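Lawal Opens Namville Support Desk for Managed Service Providers

NAMVILLE, July. Lawal, which makes ticketing and backup software for managed service providers, has opened a support desk in Namville with 30 staff. Dzifa Acheampong will run it. 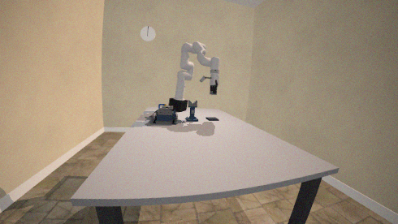 The desk takes calls from 5 a.m. and covers all Lawal products, including the Urkik backup console. Partners can also book onboarding sessions there. Staff will work at long tables in place of fixed cubicles.

Lawal has over 1,584 partner accounts. Contract terms and prices stay the same.

Press contact: Panya Thongdee, Lawal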